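Grarnside Parents & Carers Board
Forum index > Play and learning > Ages 2 to 4

Topic: Colour sorting – plates, bowls or a proper tray?

marl_pit
Posts: 300
Oct 18, 2022

My daughter is nearly three and has got into putting things with other things. Pegs with pegs, spoons with spoons. I want to set up some colour sorting for her but I don't want to buy one of those wooden sets with the tweezers and the rainbow bowls if I can do it with what's in the cupboard.

Questions really:
How many colours do you start with?
Bowls or plates?
Do the containers need to be the same colour as the blocks, or does that make it too easy?

We've got a bag of mixed blocks from a jumble sale and a few plain white bowls. Table is a low one from Riis, so she can stand at it.

tuppence_h
Posts: 1248

Two colours. Red and blue, or red and yellow. Leave green out if you've got blue, some of the cheap blocks have a green that's nearly turquoise and it causes arguments.

I'd say plates over bowls at that age. With bowls mine just wanted to tip them out, and he couldn't see what was in there once he'd dropped it. A plate with a low rim and he could see the block lying there next to the colour.

Hafþór Nørgaard
Posts: 2

I would use bowls. Blocks slide off a plate when a child leans on the edge, and then you spend the time picking up from the floor. We had deep ones from Skonduso and they stayed put. Otherwise I agree, two colours.

tuppence_h
Posts: 1248

Depends on the plate I suppose. Ours are wide and shallow with a bit of a lip and we've not had much slide off. A flat dinner plate with no rim would be hopeless, I'll give you that.

oldgatehouse
Posts: 1789

I ran the toddler table at a playgroup for a good few years. What worked for us was a plate with a coloured rim and a pale middle. The child has the colour to go by, but the block still shows up against the inside. If you use a solid red plate and put a red block on it, it more or less disappears and some of them think it's gone.

Put the two plates side by side in front, close together, and a tray behind for the blocks to start from. Then everything moves in one direction, from the back to the front. Like so:
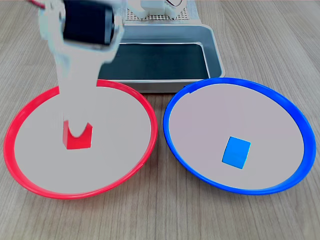

Red and blue plates with the tray behind, one block on each.

We used one block per colour for the first few goes and only added more when the child looked for more. Small flat ones are fine but they are fiddly to pick up off a smooth tray, so with the really little ones I'd go chunkier. And obviously nothing small enough to swallow if there's a younger one about.

marl_pit
Posts: 300

That's useful, thank you. I hadn't thought about the pale middle. Would you not worry that the blue block isn't the same blue as the plate? It's a lot lighter than the rim.

oldgatehouse
Posts: 1789

No, I'd leave it. Sky blue and royal blue are both blue, and that's part of what they're learning. If she stops and thinks about it, let her think.

fennimore
Posts: 300

I'd disagree with that for a first go. My son would not have a light blue block on the dark blue plate at all. He kept handing it back to me. I swapped it for a darker one and he was off. We brought the light ones in later, in May, and he was fine with them by then.

So my order would be exact match first, then shades, then plain white bowls with a coloured sticker.

oldgatehouse
Posts: 1789

Fair enough, some of them are very particular. If she hands it back then change it. I still wouldn't go hunting for exact matches before you start.

Hafþór Nørgaard
Posts: 2

The metal tray would be noisy in our flat. Blocks dropped in metal at six in the morning is not good for the neighbours. You can put a tea towel in the bottom.

tuppence_h
Posts: 1248

Or felt. I cut a piece to fit a roasting tin. A dark lining is good for the lighter blocks but navy ones are hard to spot on it.

marl_pit
Posts: 300

Right, I've had a look and we've got an old baking tin I can use for the start tray. No rimmed plates, but Prarnel do picnic ones and I'm passing there this week. If they've only got solid colours I'll put a circle of white paper in the middle.

Going to start with two colours, one block each, and see if she minds about the blue.

fennimore
Posts: 300

Tape the paper down. Mine had it off and folded up before he'd touched a block.

oldgatehouse
Posts: 1789

Paper plates with the rim coloured in felt tip will do as well, if you don't want to buy any. Let them dry overnight first or it ends up on her hands.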